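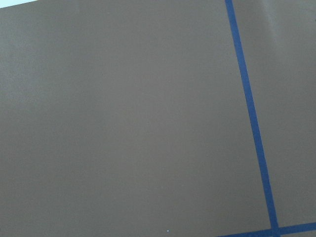 I promised an update on the placing trials back in December, and then life got in the way (sorry, and thank you to everyone who wrote to ask!). Hjalti Eskildsen and I have been trying to work out whether a policy learns better when every demonstration starts from the same tidy position, or when we let the starts wander all over the place. My money was on tidy. I like things tidy.

So we recorded 200 demonstrations of each kind on Skulleck, our long-suffering arm, with blue tape marking the boundaries and the wrist camera as the only input. Then we ran both policies from 34 starting poses neither had seen, most of them chosen by Hjalti, who has a bit of a mean streak when it comes to test sets.

The tidy policy managed 7 of them. The wandering one missed only 2! I made us run the whole lot again after lunch, and the numbers came out the same, which was humbling for me and very cheerful for Hjalti.

What I'd love to understand now is how much the tape is helping. My hunch is that the policy leans on those lines as a landmark when there's little else to go on, and Bent Hallgrímsson reckons we should pull up half of it and see what falls over. I've grown rather fond of that tape, but he's probably right, so I'll be at the bench with a scraper tomorrow morning.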